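Chapter 8
Cables, Coils and Small Gear: Keeping a Shared Work Surface in Order

Last updated: April
13 comments | 85 shares

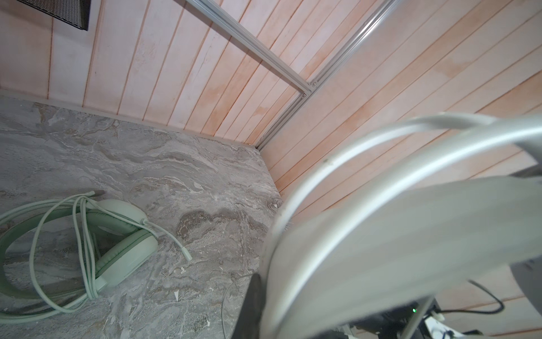
Most messes on a shared table start with a cord. Not the big stuff. A laptop gets put away, a monitor stays put, but a headphone cable gets dropped wherever the hand happened to be and then it sits there, and the next cord goes over it. By lunch it's one knot with three owners.

This chapter is on cords and the light gear they hang off of. Chapter 7 did drawers and bins. If you skipped it, fine, but read the part on labels before section 8.3, the labels come back.

What you should be able to do by the end:
- coil a straight cord and a coiled (spring) cord, and know why they get treated differently
- pick a tie, clip or wrap that suits the cord
- set up a parking spot for headphones on a plain tabletop
- clear a surface in one pass, without unplugging somebody else's work

Key terms: memory, strain relief, over-under, parking spot, home end, loose end.

8.1 Two kinds of cord

Straight cord first. Has a memory, meaning it wants to go back to the shape it was stored in. Wrap it tight around your hand every night for a month and you get kinks that won't lie flat. The fix is big loose loops, always the same size, and letting the cord turn a little in your fingers as each loop goes on. Over-under is the name for one way of doing this, where every other loop flips. We practice it in 8.2. Takes ten minutes to learn and about a week to stop thinking about.

Coiled cord, the springy type found on plenty of over-ear headphones and old desk phones. Do not wrap it. It's already wrapped. Lay it down in wide easy rings, let the rings overlap if they want to, and leave it. Pulling a coiled cord out straight and then winding it round the headband is the number one way they get ruined. The spring goes slack in the middle and never quite comes back.

Both kinds: watch the ends. The short stretch behind the plug is where cords break, the strain relief is there for exactly that, and a plug left hanging off the side of a table is pulling on it all night. Rest the plug on the surface. Keep it out from under anything heavy too.

8.2 Ties, clips, wraps

Hook-and-loop strips are the default in this book. Cheap, soft, come off in one pull. Twist ties are OK for storage but the wire pokes through eventually. Rubber bands get sticky and then they get brittle, skip them. Wedge clips are handy for thin cord, lousy for thick, and very easy to leave behind on the table after the cord has gone someplace else. Make a habit of clipping the clip to the cord even when its not in use.

Attach the tie at the home end, the end that stays with the equipment. A tie on the loose end slides off and is gone.

8.3 A parking spot

A parking spot is any marked place where one item lives when no one is wearing it or holding it. Hooks are good. A flat spot is fine too. In the Grernovent case study (end of chapter) the team had no wall they were allowed to drill, so they used squares of felt on the tabletop, one per headset, cord in the square along with the headset. That second part matters more than it sounds. If the cord is outside the square it belongs to the table again and you're back were you started.

Ear cups: set them down so the pads aren't squashed against each other or against an edge. Wipe the table first. Grit and crumbs stick to padding, and on a busy patterned top you won't always see them, so run a hand over it.

Before you read on

Find the nearest table with more than one cord on it. Trace each cord from home end to loose end with a finger. Don't move anything yet. Write down which ones cross, and which ones you can't trace at all without lifting something. Bring the list to 8.4, we use it for the one-pass clear.

Related in this book
The Grernovent tables: a case study
Plollodell bins, sizes and what fits
Labeling the Šimkus way
Condora storeroom worksheet (page 457)
Chapter 9: Chargers and power strips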